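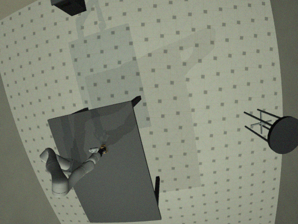 Fulico Tabletop Cell – simulated demonstration package

Product overview

Fulico is a simulated workcell for recording manipulation examples and using them to train arm policies. It contains a single light gray arm mounted at the edge of a dark rectangular table, with a small black gripper at the wrist. The floor is a pale tiled surface with a regular pattern of dark squares. Shadows are rendered by default and can be switched off per camera.

The package is supplied by Stalano as a scene file, a recorder and a starter set of examples. It runs on one workstation. No physical arm is required.

Recording

Examples are recorded by an operator using a hand controller or keyboard. Each recording stores joint positions, gripper opening, the commanded target and the rendered views, all on one clock. Recording starts on the first commanded motion and stops on a key press. An idle lead-in longer than the set limit is trimmed when the file is written.

The operator marks each recording as kept, failed or discarded. Failed recordings are retained in a separate folder and can be used for training a success detector. Discarded recordings are deleted at the end of the session.

Variation

The following can be varied between recordings:

Starting pose of the arm
Position and rotation of the table
Camera height, tilt and lens distortion
Light direction and shadow strength
Objects placed on the tabletop

Variation is drawn from a seed stored with the recording. The same seed gives the same starting layout on any machine running the same release.

Specifications

Starter set: 800 recordings, of which 700 are for training; the remainder are held out
Failed recordings, supplied separately: 173
Parallel scenes, maximum: 16
Arms per scene: one
License: per workstation, transferable

Compatibility

Recordings made with the older Senetti recorder can be imported. The importer does not recover gripper opening, so these files load with that channel empty – fill it or mask it before training. Scenes built in Rüegg need their joint limits entered again by hand.

Known limits

Soft objects are not supported. Contact between the gripper and thin sheets is unreliable at the default time step; use the fine setting and expect slower recording.

Contacts

Scene files and import: Konrad Hollenstein
Licensing and orders: Wendelin Steiner

The next release is planned for December. Current licenses include it.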